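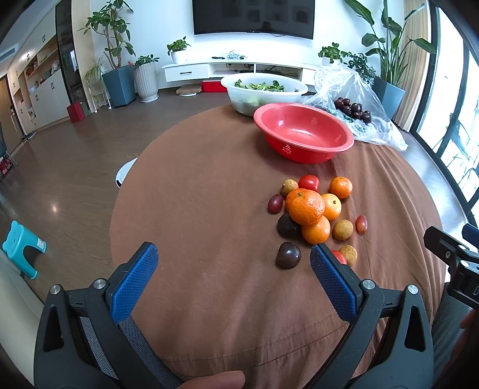 2020年3月14日,批次703,橘皮果酱,第三轮

终于凝了!先把这句写下来,后面再慢慢补过程。

今早开盖,瓶子斜过来,酱面跟着慢慢走,走到瓶肩那里停一下,再继续往下挂。上一轮是整块不动,像橡皮;再上一轮是糖水里漂皮。这一轮的质地我真的很喜欢,勺子插进去有阻力,拿出来断口是圆的。Edin Halilović 尝完没说话,又去切了一片面包,我就当他投赞成票了。

趁还记得清楚,按顺序写。

## 原料

果子还是宽皮橘,皮松,好剥,籽有多有少。这类橘子做果酱一直吃亏,果胶比苦橙少,香气又跑得快,书上的苦橙配方直接套过来基本都要翻车(第一轮就是这么翻的,完全照抄,熬到手酸,它就是不凝)。我还是想做它。苦橙果酱的味道大家都熟,宽皮橘的那股味道偏花、偏甜,有一点点像刚折断的嫩叶,要是能原样封进瓶子里,那可太好了。

挑果的标准改了一条:不要放得太熟的。上一轮有几只已经浮皮,捏上去空空的,皮和瓤之间全是气,那种皮切出来像旧棉絮,怎么煮都是一股纸味。这次全部挑捏起来还实的,蒂头还青的优先。偏生的果子酸,果胶也多,两头都占便宜。

洗:温水加粗盐搓,用的是 Pluvosel 的粗粒盐,颗粒有棱角,搓起来很利索。搓完冲干净,再用软毛刷过蒂窝。蒂窝里藏灰,上次我偷懒没刷,煮出来浮沫发灰,撇到怀疑人生。

糖:一半白砂糖,一半黄冰糖敲碎。全用白糖颜色漂亮,但甜味很直,入口一下子就顶上来。黄冰糖慢一点。下一轮想试试把冰糖的比例再往上提,看看颜色会不会太深。

酸:柠檬汁,外加柠檬的籽和白膜,一起进纱布袋。

## 皮

这一轮最大的变化就在皮,值得多写。

前两轮都是整皮下锅煮软再切。好处是省力,煮软的皮一刀下去就断,坏处是皮油在煮的时候全飘到厨房里去了。那天隔壁做陶的人都过来问我们在弄什么,香成那样,瓶子里反倒没剩多少。这次倒过来,先切后泡,冷泡过夜再煮。

步骤:

1. 剥皮,内面朝上平铺,用勺子背刮掉松的那层白。只刮松的,贴着皮的薄薄一层留下,它是果胶的来源。
2. 几片叠起来,卷紧,切丝。刀一定要先磨!钝刀是在挤皮,案板上会汪一层油,那都是本来该进瓶子的东西。
3. 切好的皮丝称出 200 克单独放,剩下的归到纱布袋里去熬胶,别浪费。
4. 冷水没过皮丝,压一个小盘子,加盖,放阴凉处泡 18 小时。
5. 泡皮水先尝。苦就倒掉一半,补清水;不苦就全留着一起煮。

第五步是 Edin 坚持加的。我原来的习惯是泡皮水一律不要,他说他外婆做果酱从来不倒水,苦也是味道。我们俩为这个在水槽边上争了好一会儿,最后一人舀一勺尝,发现只是微微涩,苦味很短,就全留了。现在看他是对的,成品里那点苦正好把甜拉住。不过这跟果子有关系,换一批可能就得倒,所以写成"先尝",别写死。

皮丝的粗细也说一下。我喜欢细的,Edin 喜欢粗的。这次切得偏细,优点是煮得透,糖进得快,每一勺都带得到;缺点是嚼头没了一大半。粗切的留给下一轮。或者干脆粗细混着来?混着切的话煮软的时间对不上,可能要粗的先下。记一笔,下次试。

## 熬胶

纱布袋里:籽、白膜、刮下来的白、多余的皮、柠檬籽。袋口扎松一点,里头要有地方翻。

跟皮丝一起进 2 号锅,小火,水面要一直在轻轻地抖,但别翻大泡。煮到皮丝用两个指头一捏就断,再关火。这一步一定要在下糖之前做到位。糖一下去,皮就定住了,之后再煮多久都不会更软,只会更韧。第二轮就是这么栽的,我看着颜色好看,心一急就把糖倒了,结果皮丝嚼起来像鞋带。

关火后袋子先留在锅里放凉,凉到手能拿,再捞出来挤。挤!用力挤!挤出来的那个东西是浑的、滑的、拉得出丝的,看着不怎么样,可整锅能不能凝就看它。第一轮我嫌它浑,滤掉了。现在想起来真想回去拍自己一下。

挤的手法:袋子放在漏勺里,上头用盘子压,一点一点转着压,比用手拧干净得多,也不容易爆袋。纱布要双层。

小检验:舀一勺锅里的汁,凉透,加一勺高度白酒,轻轻晃一下,放着别动。结成一整团,果胶够;碎成絮,还差一点;什么都没有,那就再煮,或者补。这次结的是一团,中间有一条裂缝,我觉得可以了。(这一勺不能喝,也别倒回锅里,直接倒掉。杯子上贴条,上回差点有人端去当果汁。)

## 下糖和收

Murthy 的那本小册子里讲过一个办法,把糖先放烤箱里低温烘热,再下锅。我一直觉得多此一举,这次试了一下,真香。热糖下去锅温几乎不掉,化得飞快,整个大火阶段短了一大截,颜色比前两轮都亮,香气也留得多。以后固定这么做。唯一要小心的是黄冰糖敲得不够碎,烘热以后会粘成坨,要么再敲细一点,要么冰糖走锅、白糖走烤箱,分开来。

糖全化之前不要开大火。拿木勺背在锅底划,划到听不见沙沙声,再看勺背,没有亮晶晶的颗粒,才开大。

大火之后几个观察:

- 刚开始泡是大的,白的,虚的,往上蹿得很快,锅必须留一半以上的空。
- 然后泡变小,变密,颜色转黄,声音从哗啦哗啦变成闷闷的噗噗。声音变了就该站在锅边别走开了。
- 最后泡面发亮,边上会出现一圈慢慢往里收的皱。

浮沫到快收的时候一次撇,别一直撇。一直撇会带走很多酱,而且前面那些白沫大半会自己消。最后放一小块黄油进去搅一下,剩下的沫就散了,这个小技巧我每次看都觉得神奇。不过要给不吃奶的人做的那几瓶就别放,标签上也要写清楚。

凝点还是用冷盘子试。小碟子提前放冷冻,滴一点上去,放回冷藏等一下,拿手指推,起皱就关火。试的时候一定要把锅端离火!这句我用大字贴在墙上了,还是有人会忘(我)。

温度计也一起看着,但这一轮冷盘起皱比温度计到位要早,我信了冷盘。对照第二轮,那回我信的是温度计,结果过了,整瓶硬得能切片。我怀疑是探头插得不够深,也可能是柑橘胶多的时候本来就凝得早。探头下次用开水校一遍再说。

关火以后别急着装瓶。静置一会儿,表面开始有一层薄薄的膜,轻轻搅一下再装,皮丝就能匀匀地悬在酱里。太烫的时候装,皮丝全往上浮,瓶底一截光秃秃的,味道没问题,看着就是难过。这一轮悬得特别好,对着窗户看简直像琥珀里有草!

## 装瓶

瓶子是 Skodari 那款矮肚子的,盖子密封圈偏厚,拧的时候手感有点涩,冷下来之后盖心陷得很干脆,"啵"的一声。我就爱听这个。

瓶和盖分开消毒,瓶进烤箱,盖用开水煮,煮完倒扣在干净布上。装的时候瓶子要是热的,凉瓶子装热酱会炸,道理都懂,忙起来就容易乱,所以以后分工:一个人只管拿瓶,一个人只管舀。昨晚我和 Edin 就是这么配合的,顺得不行,桌上一滴没洒。前面切皮时洒的那些不算。

漏斗用宽口的。窄口漏斗会卡皮丝,一卡就想拿筷子去捅,一捅就溅。

瓶口擦干净再盖。擦瓶口用的布要单独一块,蘸开水拧干。口上有糖渍,盖子当时看着是紧的,以后很可能从那里开始坏。

没有陷下去的那一瓶放冷藏,先吃,别混进货架。

## 品尝记录

今早凉透后尝的,配的是白面包、淡奶酪,还有一小碗原味酸奶。

**我**:入口是橘皮油的香,很冲,然后才是甜,甜完有一小段苦,苦收得干净。皮丝软,有一点弹。酸还可以再多一点。配酸奶绝了,配奶酪也好,配面包反而最普通。

**Edin**:香气够,比上一轮强很多。嫌皮太细,吃不出"在吃皮"。觉得苦还可以再重一点(他每次都觉得还可以再重一点)。建议瓶子里撒几粒压碎的小豆蔻,我反对,第一个稳定的版本先别加料,把本味站稳了再玩。

**做陶的邻居**:说好吃,问能不能买。这个意见没什么技术含量,可是听了真高兴。

颜色方面,比想象的深半个调子,应该是黄冰糖的功劳。透光看是暖橙,放在盘子上偏琥珀。我能接受。

## 一些没想明白的

- 冷泡到底能不能再短?过夜的安排对我们没什么压力,可是如果半天就够,一天能出完整的一锅。想拿同一批果子分成几碗,泡不同的时长,再一起煮,尝皮和尝水分开记。
- 泡皮水放久了会不会更滑?这次捞皮的时候手指明显感觉到滑,应该是胶已经出来了。那么纱布袋是不是也该一起泡过夜?很想试。我觉得这个方向最有戏。
- 果瓤怎么处理。现在是去筋、去籽、撕碎,跟汁一起进锅。撕得我指甲缝发黄。打碎会快很多,但是酱会浑。有没有中间的路,比如一半打一半撕?
- 白筋全扔还是留?有人说白筋苦,我单独嚼了一根,根本不苦,就是没味道。那放进纱布袋里说不定正好。
- 冰糖和白糖的比例对凝的影响。照理说应该没有,但我想亲眼看看。

## 工具杂项

- 那把细长的切皮刀今天磨过了,用完擦干放回刀架,别扔水槽。
- 2 号锅锅底有一块糊印,小苏打加水煮开泡着,软了再擦,不要上钢丝球。
- 纱布快用完了,下单时多要一点,要密的那种。
- 冷盘测试的小碟子不知道被谁拿去养蒜苗了。蒜苗长得很好。碟子请还回来。
- 温度计送校之前在手柄上贴一条红胶布,免得被人顺手拿去用。
- 标签机没色带了,这一批先手写:批次、品名、糖的种类、有没有放黄油。字写大一点,上次我自己都认不出自己写的是"橘"还是"桔"还是一团墨。

## 给 Findedance 的样品

四月那边有个小集市,答应过带几瓶过去。本来打算等第四轮做完再说,现在这个样子我已经敢拿出去了!留出品相最好的几瓶,放架子最上层,挂了绳子,**别开**。

配面包的方案要重新想,光是白面包太委屈它。Edin 说他可以烤一种加黑麦的,酸一点,颗粒粗,我觉得会很搭。再带一罐浓酸奶,现场舀,橘酱浇在上头,颜色一对比就很馋人。小勺子用木的,别用塑料的。

要写一张小卡片,讲怎么吃。目前想到的:抹面包,拌酸奶,冲热水当茶(加一片姜),烤鸡皮上最后刷一层,还有一种我自己偷偷最喜欢的,拌一点酱油和醋做蘸料,蘸炸豆腐。最后这个写不写上去还在犹豫,怕吓到人。先做一次给大家吃了再投票。

## 第四轮计划

原则还是一次只改一样,不然出了好结果也不知道该谢谁。(这一轮其实改了冷泡、热糖、静置装瓶,违反得一塌糊涂。运气好。)

第四轮只改一个变量:纱布袋跟皮丝一起冷泡过夜。其余全部照 703 的做法,糖的比例不动,皮还是细切,火候按声音和冷盘来。如果凝得更快,大火时间又能短一点,香气应该还能往上走。

第五轮再动皮的粗细。Edin 已经在催了,我说排队。

果子要提前去挑,这个季节往后走,皮会越来越松,再晚就只剩浮皮的了。明天早点去市场,先捏,再闻蒂头,青的、沉手的都拿下。买不到合适的就改做冷冻皮的试验,上一批刮出来的皮丝还冻着一包,正好看看冷冻过的皮出胶是不是更容易。

补一条,刚才去洗锅的时候发现的:锅壁上挂着的那层酱,凉了以后可以整张揭下来,薄薄一片,对着灯是透的,里头嵌着皮丝。放嘴里先脆一下再化。我站在水槽边上揭着吃了半圈。也许可以刮在烤垫上低温烘成片?Edin 说先把锅洗了。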